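Josness 长方形洗手盆(办公区用)

首页 > 洗漱与茶水 > 洗手盆 > 长方形浅盆

颜色:白色,亮面
龙头:黑色,单把
供货:常备库存,Wundiswood 仓库发出
可选配:黑色金属架(Coelho 系列)

产品说明

Josness 长方形洗手盆是给办公区、工作室和共用房间做的小型洗手盆。盆体白色,表面光亮,盆底较浅,龙头装在后沿,出水口朝前。洗手、冲杯子、刷牙、洗笔都够用。它不是厨房水槽,放不下炒锅和烤盘,需要洗大件餐具的客户请看“茶水间水槽”一栏。

盆的前后深度为41厘米。这个尺寸是从旧款改过来的,旧款更深,放在过道边上的时候人要侧身走。改浅以后盆里的空间少了一些,但后沿保留了原来的宽度,龙头旁边还能放下一把刷子或者一块肥皂。我们试过把后沿也收窄,结果零碎东西都掉进盆里,所以没有采用。

盆底做得浅,水积得不多,掉下去的瓶盖、牙刷一类的小东西伸手就能拿到。缺点是水开得大的时候会溅出来。龙头把手请先开到一半,再按需要往上调。供水压力较高的楼宇,建议在进水处加一个减压件,订货时可以一并选购。

排水口为圆形小口,配可拆滤网。滤网用手就可以取出,不需要工具。每周取出来冲一次,茶叶渣多的地方要勤一些。请不要把咖啡渣直接倒进盆里,管径小,容易堵。

规格

深度:41厘米
进水软管长度:400毫米
排水口:圆形,附滤网
龙头:单把,冷热混合
盆体颜色:白色
龙头颜色:黑色(另有镀铬,需预订)
包装:单件纸箱

宽度分标准和小号两种,具体尺寸见随箱图纸,也可以在订货前向我们索取。图纸上的开孔位置以实物为准,不同批次之间可能有很小的出入,请收到货以后再开孔。

安放方式

盆体可以放在矮台上,也可以配架子使用。无论哪一种,底面都要平。地面不平时请先垫平再放盆,不要靠拧紧管件来找平,那样接头会受力,时间久了会渗水。

金属架由 Coelho 供应,黑色,开放式,四面没有挡板。架子里可以放清洁剂、备用肥皂、抹布。选择开放式是考虑到办公区的检修:管子在外面,哪里渗水一眼就能看到。喜欢把东西藏起来的客户可以另配布帘,我们不做柜门。

架子的承重上限为200公斤,含盆体和盛水。正常使用远远达不到这个数,但请不要坐在盆沿上,也不要踩着盆沿去够高处的东西。

如果盆后面是木板或者别的怕水的面层,请在盆和面层之间留出擦拭的空隙,或者加一条挡水条。木质地台边缘请提前做好封边。

龙头

黑色龙头为单把式,往上抬出水,左右转动调节冷热。表面为哑黑处理,留下的水渍比镀铬款明显一些,用软布擦一下就好。不要用含研磨颗粒的清洁膏,也不要用钢丝球。硬质毛刷用来刷盆底没有问题,但请不要刷龙头。

龙头芯属于易耗件,单独出售。更换时先关掉进水阀,把龙头里的余水放空,再取下把手。拧紧时不要用力过大,感到有阻力以后再转一点就够了。软管两端的垫圈建议同时更换,垫圈随龙头芯附送。

桌面上的东西

很多客户来问的其实不是盆,是盆旁边那一堆东西放哪里。办公室里的人多半把自己的杯子留在桌上,牙刷和洗面奶放在盆边,过一阵子就分不清谁是谁的。我们的建议比较简单:

杯子放在桌面,不放在盆沿。盆沿有弧度,杯底小的容易滑。
瓶装的洗手液、洗发水放在后沿靠角的位置,离龙头把手远一点,开关水的时候不会碰倒。
刷子刷头朝外放,毛里的水能沥掉。
清洁剂放在架子里,与个人洗漱用品分开,瓶盖拧紧。
牙刷请各自带走,或者用带盖的盒子。

大约一半的办公区客户会同时订一大一小两只盆,大的洗手,小的专门放洗漱用品或者冲洗小件。两只并排摆放时,中间要留出手能伸进去擦地的宽度。小号盆配黑色金属架,架面为白色,高度与标准款不一定相同,需要齐平的请在订货时注明。

座椅和走道

洗手盆附近如果有带轮子的办公椅,请注意椅子的活动范围。五星脚的底座伸出来比椅面还远,往后一滑就可能碰到盆架。Gukalska 办公家具目录里有一种地面挡条,可以贴在盆前面,我们也代为订购。贴之前地面要擦干净,放干了再贴。

浅灰色或者带斑点的地面不太显水渍,深色亮面地面上的水滴则很明显,人走过还会留下脚印。深色地面建议在盆前放一块吸水垫,垫子要能机洗,并且边缘不能翘起来。

办公区里的洗手盆与桌椅 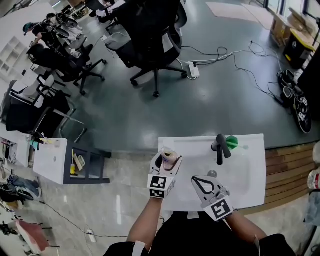
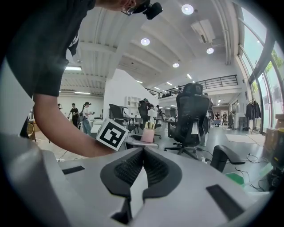 日常清洁

每天收工前用湿布擦一遍盆内和后沿,再用干布擦龙头。盆内有茶渍或者咖啡渍时,把小苏打调成糊抹上去,等一会儿再擦。不要把不同的清洁剂混在一起用,尤其是含氯的和酸性的。

颜料和墨水请趁湿冲掉。马克笔的印子用酒精擦,擦完用清水过一遍。染发剂会留下痕迹,不在保修范围内。

滤网旧了可以单独买。连续几天感觉下水变慢,先看滤网,再看弯管。弯管下面放一个浅盘再拧开,里面总会有一点存水。还是不通的话请找水工,不要用铁丝捅,管壁会被划伤。

客户常问

能不能不接热水?
可以。热水进口用堵头封住即可,堵头在配件袋里。把手转到热水一侧时不出水,属于正常情况。

能不能自己安装?
有进水和排水接口的地方,懂一点水暖的人可以自己装。没有接口的,请先让物业确认管路走向。租用的办公室要拿到书面同意再动工,我们遇到过装好又要拆的客户,拆下来的密封件不能再用。

软管400毫米不够长怎么办?
可以换长管,请在订货单备注栏写明需要的长度。不要把两根短管接在一起,多一个接头就多一处可能漏水的地方。

盆面磕掉一小块能修吗?
配件页有白色修补膏,适用于不到指甲盖大小的缺口。缺口在排水口边上的不建议修补,请直接更换盆体。

可以放在户外吗?
不建议。龙头和软管都没有做防冻处理。

包装与收货

盆体、龙头、软管分层放在同一只纸箱里,架子另装一箱。请在签收前打开纸箱,看一下四个角和盆底。有破损的,请当场在送货单上写明并留下照片,我们补发。签收以后才发现破损的也可以联系,但处理时间会长一些。

纸箱请保留到安装完成。退货需要原包装,已经开孔或者打过密封胶的盆体不能退。

保修

盆体和龙头的保修年限见随箱保修卡,保修从安装之日算起,请把安装日期写在卡上。滤网、垫圈、密封胶属于消耗品,不在保修之列。自行改装龙头接口造成的漏水不保修。

订货与咨询

Josness 产品由 Wundiswood 仓库直接发货,上午下单的当天安排出库,下午的顺延到下一个工作日。每年一月盘点期间出库会慢几天,需要赶工期的请提前下单。

尺寸和管路方面的问题请找 Toshio Kubo,配件、补发和退货请找 Mahnaz Moradi。来信时请附上现场的平面图和进排水口的照片,写清楚地面材料,以及盆的后面是墙还是隔板。多只一起订的,请注明每只盆放在哪一层,纸箱外面会贴对应的标签。

相关产品
Josness 小号洗手盆
Coelho 黑色开放式金属架
可拆滤网
龙头芯及垫圈
加长进水软管
Gukalska 地面挡条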